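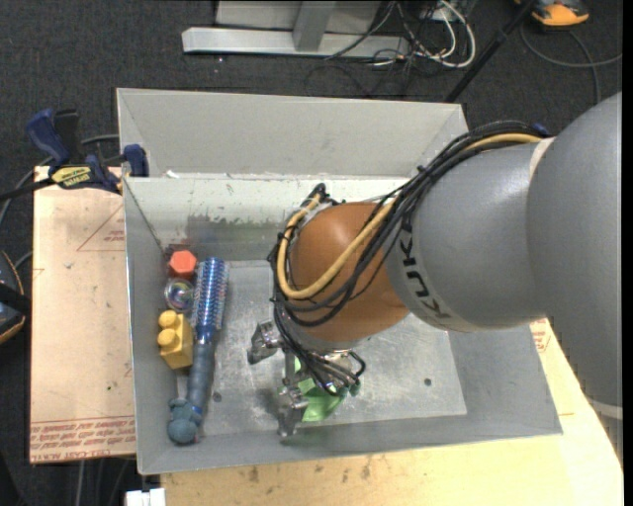 Reading time: 4 min

The lab lead at Flestex spends most of her working week on one problem: getting objects out of a metal bin with a robot arm, and recording how a person would do it. The recordings come from remote control. An operator moves a handheld controller, the arm follows, and every joint position and camera view is logged until the gripper opens again. We spoke to her about the setup, which uses a KUKA arm and a mixed set of household objects and toys, and about what makes a demonstration worth keeping.

Her first point was about speed. New operators move too slowly, she said, and the delay ends up in the data.

"They stop above the object and think. The policy we train later doesn't know that the person was thinking. It learns to stop above the object. So we ask people to decide on the grasp before they engage the controller, and then go in at one steady rate."

The team's current set holds 1,216 demonstrations. Of these, 328 were removed in review, most of them for hesitation or for contact with the bin wall. She does not regard that as a high rejection rate. An earlier set, collected in June with a different control mapping, was dropped entirely.

Hand guiding was the first method they tried. An operator took hold of the arm and pushed it through the motion while the controller compensated for gravity. It worked for moves in open space and less well inside the bin.

"With an arm this size you are leaning over it with both hands, and your shoulder is in front of the camera. You get a good trajectory and a bad image. For us the image matters as much as the trajectory, so we went to remote control and accepted that the operator can't feel anything."

The missing sense of contact is the main cost. Operators judge it by eye, from the way an object shifts or from the commanded position running ahead of the measured one. A softer stiffness setting helps, she said, but it makes the final approach vague. The team now uses two settings and switches between them with a foot pedal. The switch is logged along with everything else.

The objects were picked to disagree with each other. A toy block has flat faces and is easy to grip in one direction. A clear ball rolls, and it also gives the depth camera trouble, as do the translucent green pieces. A round hairbrush is long, heavier at one end, and tends to lie against a wall.

"The brush is a good test of the operator. If it is parallel to the side of the bin, you can't get a finger behind it. You have to pull it away first and then grasp. Half of our operators did that without being told. The other half tried to grasp straight down again and again. I keep both kinds, but they get different labels."

Objects along the wall were underrepresented for a long time. People start with whatever is near the middle, and once the middle is clear they call the bin finished. Flestex now assigns a target for each run. The software, an in-house tool called Rostier, names the object and ends the recording if the operator picks another one.

The bin itself gets less attention than she would like. It is held down with a bar clamp. Before the clamp was added, a hard push against the wall could move the bin by several millimeters, and every pose recorded after that was off by the same amount. "You don't notice it in the video. You notice it when the replay misses." The robot side of the calibration is now checked at the start of each session by touching 3 reference points on the bin rim.

Scratches and reflections on the metal floor are left alone. A partner group at Cuadros lines its bins with matte film and gets cleaner depth maps. She prefers to train on the bare floor, on the grounds that the customers' bins will be scuffed too.

Cables were the last subject. The hose and wiring run along the outside of the arm and over the wrist, and the slack sets a practical limit on wrist rotation.

"The joint limit in the software is wider than what the cables like. An operator on the remote controller has no sense of that, so we set our own limit and put a buzz in the handle. Before that, people would wind the wrist all the way around to line up with the brush - and the next move would be a very long unwinding."

The next target is 1,000 demonstrations with two objects touching, collected partly at the Flarkby site, where the control station stands in a separate room and operators see the bin through cameras only. She expects those recordings to be slower and more useful. Operators who can look directly at the bin use information that the policy will never have, she said, and she would like to stop giving it to them.

Last updated: Mon 12 December

Contact | Copyright Flestex | Back to top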